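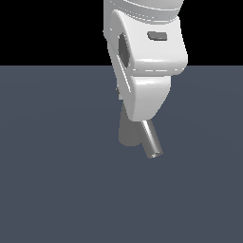 Preguntas frecuentes sobre Estance

Inicio Descargas Documentación Preguntas frecuentes Foro Contacto

¿Qué es Estance y qué necesito para empezar?

Estance es nuestro planificador de trayectorias para brazos con pinza, y lo mantenemos entre unos cuantos en Notunora con muchísimo cariño. Para empezar basta con un portátil corriente y el simulador Matar, que se instala con el mismo paquete. Si todavía no tienes brazo, no te preocupes: casi todos hemos pasado meses trabajando solo en simulación.

¿Por qué la escena inicial trae únicamente el brazo y un suelo liso?

Nos lo preguntáis mucho, y con razón, porque apetece ponerse a coger cosas enseguida. La escena base sirve para comprobar la cinemática y los límites articulares antes de meter colisiones de por medio. Cuando el brazo se mueva a tu gusto, carga los objetos desde el menú Escena - y guarda una copia antes, por favor.

El planificador se queda pensando y no devuelve nada. ¿Qué hago?

Lo primero, mirar el límite de iteraciones, que viene fijado en 200. Para movimientos en espacio libre sobra; entre obstáculos se queda corto y conviene subirlo con calma. Si aun así falla, prueba con 3 semillas distintas y compara los registros.

¿Puedo conectar mi propio módulo de percepción?

¡Claro que sí! Estance escucha las poses de los objetos en el puerto 3338, en el formato de Flilby, nuestra biblioteca de mensajes. Muchen Xie escribió en julio una guía muy completa, con un ejemplo que publica poses falsas para probar sin cámara.

¿Los dedos de la pinza se controlan por separado?

De momento no, la orden de apertura es una sola para los dos. Tenemos casi 200 peticiones abiertas y esta es de las más votadas, así que paciencia - si te animas a echar una mano, escríbenos en el foro y te contamos por dónde va la rama.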